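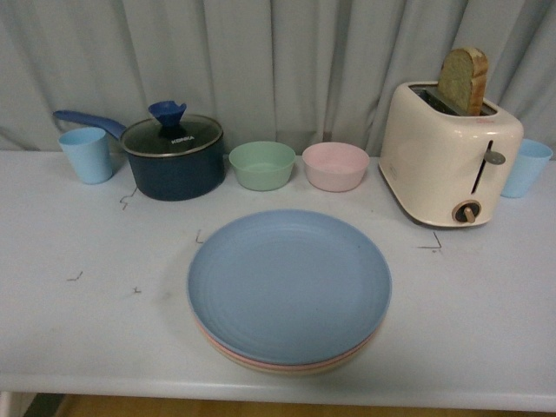

Figure 2. Table setting used in the breakfast task, as arranged on the table.

3.2 Objects and arrangement

The breakfast task was prepared with ordinary kitchen objects, following the household lists of Adomaitis. We selected a covered saucepan, a two-slot toaster with bread, bowls, cups and a stack of plates. The cups, bowls and plates are plastic, so that they could be moved many times without damage. In Figure 2 the plates are stacked in front and the other objects stand in a row behind them, with one light blue cup at each end.

The colors were kept pale for most of the tableware. In the March pilot we used stronger colors, and participants often grouped the objects by color and not by use. With the pale set this habit was weaker – although it did not disappear, and the two cups were still frequently put together first.

Each participant was asked to lay the table for a meal in the way they do it at home. No time limit was given. In total 366 trials were recorded, of which 70 belong to the pilot and are not included in the analysis. The order of the first moves was coded by Lionel Sugden with the Lornov scheme.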